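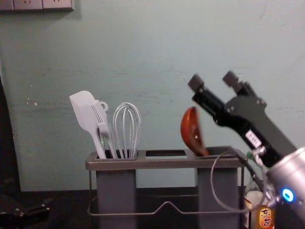

August, 4:10 pm. Still on the question of where the tools live. The Brullero people left us a bench kitchen with two drawers, one of which sticks, so everything with a handle has been migrating to the top of the bench for weeks. Today I finally put some of it in the gray two-bin rack and stood back to see whether I could find a whisk without swearing. I could. Left bin has the white silicone spatula, the nested measures on their ring, and the wire whisk. Right bin has the wooden ladle, on its own, like a guest who was told the party started at seven. I am fine with this. The ladle has a big bowl and last month it shared a jar with everything else and came out each time with a whisk attached.

The open space in the middle of the rack, between the bins, continues to puzzle me. The Stamonel sheet that came with ours calls it the "central zone" and leaves it there. Proposed uses so far, all mine: a third bin (would have to find one), a folded towel (would fall through), nothing (current practice). Leaving it as nothing until somebody has a better idea and writes it on the wall sheet.

Rule for the left bin, trial version: heads up, handles down, thin things toward the middle. The measures go in as a bundle. If you take them off the ring to use one, put them back on the ring. We began the year with a full set and I have since found the half teaspoon in the plant pot and the quarter in my coat.

Also today: washed the bench stock. 16 items through the sink, two of them not ours. One belongs to Dranier next door, judging by the tape on the handle, and I have put it on the windowsill where they can see it and feel bad. The other is a butter knife stamped 1886, which is either an heirloom or a pattern number. Keeping it in the sticking drawer, where it will be safe from everyone including me.

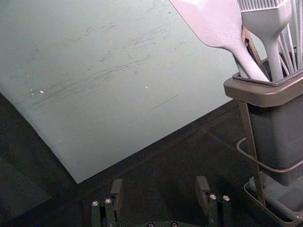 Surface protection, second attempt. The bench top is nearly black and shows flour like a crime lab, and the previous owner's solution (newspaper) printed a 2007 football result onto a loaf. So we have gone over to flat sheets. The pale gray-green one has the right feel and wipes down in one go, but it has taken a beating: there is a wide band of dark scuffing right across it and one thin straight scratch that I would like to blame on a knife, except I said in June that no knives were to be used on it and I would then have to ask who. The corner is also starting to curl. I tried the usual cure, two cookbooks overnight, and got a curled corner that smells of cookbooks.

Tried on the scuffs, on a spare offcut of the same stuff: dish soap, no change. Baking soda paste, slightly lighter, or I was standing in a different place. White eraser, best of the lot, though it left crumbs that looked exactly like the thing I was trying to remove. Will do a proper strip test when there is a morning free. Tekleab sells a replacement under catalog number 268 and I have the page bookmarked, but ordering it feels like admitting defeat over a stain.

Position of the rack: keep it over to the side of the sheet, on the bare bench. Had it standing on the sheet for a while last week and it walked a little every time somebody pulled a spatula out in a hurry. Rack on bench, dough on sheet, phones on neither.

To do:
Dry the bins properly before refilling. Wood does not enjoy standing in a puddle.
Oil the ladle.
Find the eighth teaspoon, if we ever had one.
Sand the sticking drawer, or stop calling it a drawer.
Return Dranier's thing if the windowsill doesn't work.

5:35 pm. Windowsill has not worked. Drawer opened on the third pull and then would not close, so the butter knife is now on display.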